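Student project report, Ristwood workshop course
Thursday, July 23, 2026

Our project was a work surface for small sorting jobs. We wanted a top that stays easy to look at for a long session, with a tray for parts and a patterned backdrop. Tawfik picked the pattern. I did most of the measuring and the write-up.

## The top

We compared 14 finishes from the Fumeo sample book and chose a gray wood-grain one. Plain white showed too much glare under the room lights, and the brown samples made small brass parts hard to find. The grain is fine and close, with a few soft waves in it and a small dark spot like a knot. Light still washes it out in places, so we would try a duller finish next time.

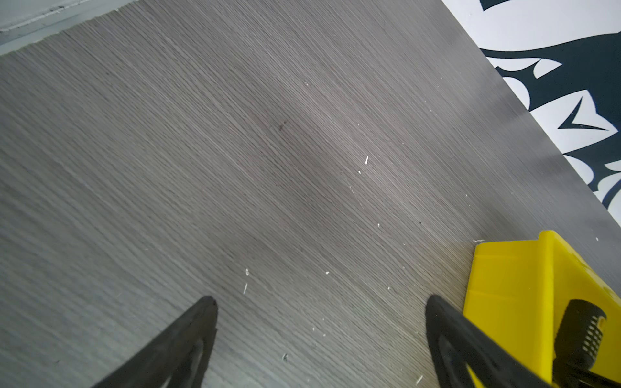
## The tray

The tray is yellow plastic, shallow and rectangular, with its long side running from front to back. We had a gray one first and kept missing the rim. Yellow stands out well against the top and the black-and-white walls, but the inside is glossy and reflects at the far end.

The surface marks easily. There are white specks and smears on it, including a streak in front of the tray. The rail along the front is dusty and scuffed too. We budgeted around 40 minutes a week for cleaning - not enough.
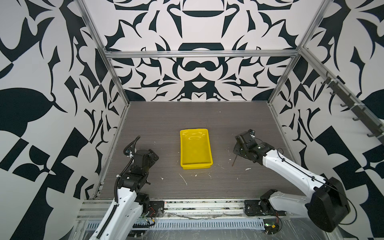
Lucimara Fagundes read the draft and wrote that a matte tray liner should come before any change to the top, and that we ought to test it with small parts first. We agree and have put the liner on the list for October.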